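Search this site
Search
Filed under: Workshop practice, Opinion

Stand the spring up first

Most advice on sorting a mixed drawer of springs starts with the calipers. Measure the wire, measure the outside diameter, count the coils, write it all on a bag. I think the order is wrong. A compression spring should be stood on a bare table before any tool touches it, and if it won't stand, the measuring can wait.

The argument is simple. A compression spring carries its load through its ends. When the ends are closed and ground flat, the spring sits square and the force runs close to its axis. When they are left open, or the grinding is poor, the spring leans, and a leaning spring pushes sideways on whatever holds it. In a valve body or a latch, that sideways push turns into wear. Calipers will give you the wire size to two decimals and tell you nothing about the lean.

Standing a spring takes a few seconds. Put it down on end, let go, and look at it from the side. Turn it a quarter turn and look again. Then flip it and do the other end, which people tend to skip. The two ends of a cheap spring are often ground on different passes and don't always agree.
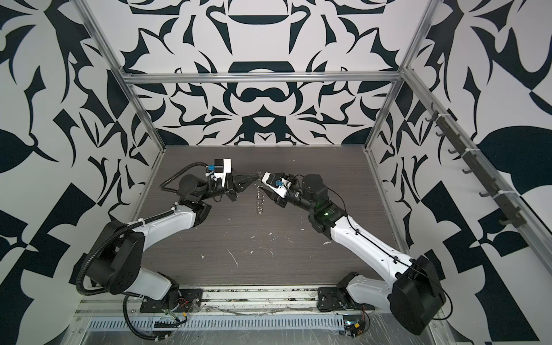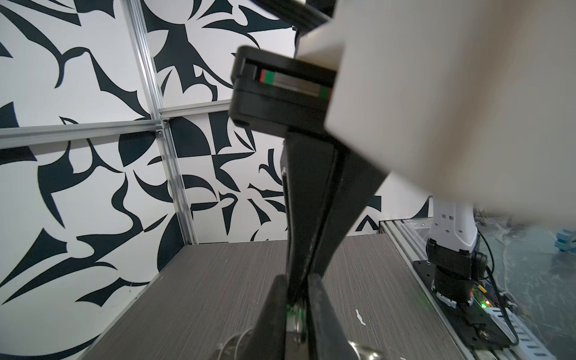 The surface matters more than the spring

The usual objection is that a bench isn't a surface plate. Fair enough. A wood-grain tabletop is good enough to sort by, though, provided the patch under the spring is clean. One white fleck of scrap beneath a ground end will tip a short spring far enough to fail it, and flecks gather in the middle of the table, where the work gets done. I would sooner see a plain top wiped down before each batch than a good plate wiped once a week.

I'd also argue against trays. The moulded ones sold by Orent hold each spring in a pocket, and a pocket props up a bad spring just as well as a good one. Luvis makes a flat tray with a low rim, and it's the better buy, but only if the springs are kept apart. Coils tangle. Pulling two tangled springs away from each other can open up an end coil, and then you have damaged the feature you were trying to check.

Handling is the other weak point. Pick a spring up by its sides, near the middle, with light pressure. Gripping across the top coil is quicker, and on light wire it will shift the coil. A spring that has been squeezed there should be stood up and looked at again before it goes in a bag.

None of this replaces measurement. Rate still has to be tested under load, and free length still has to be read off properly. My complaint is with the Tiwari sorting chart, which turns up on the wall of many small shops and has squareness as step 3, after wire and diameter. By then the spring has been clamped in the jaws more than once. Move squareness to the top and a share of the drawer goes straight to scrap, with no numbers written down for parts that were never going back into service.

I reworked our own chart in April along those lines. The Flemard bins underneath it now have one extra label, LEANS, and it is the one that fills fastest.

We use cookies to remember your preferences and measure site traffic. By continuing to browse, you accept our cookie policy.
Accept | Manage settings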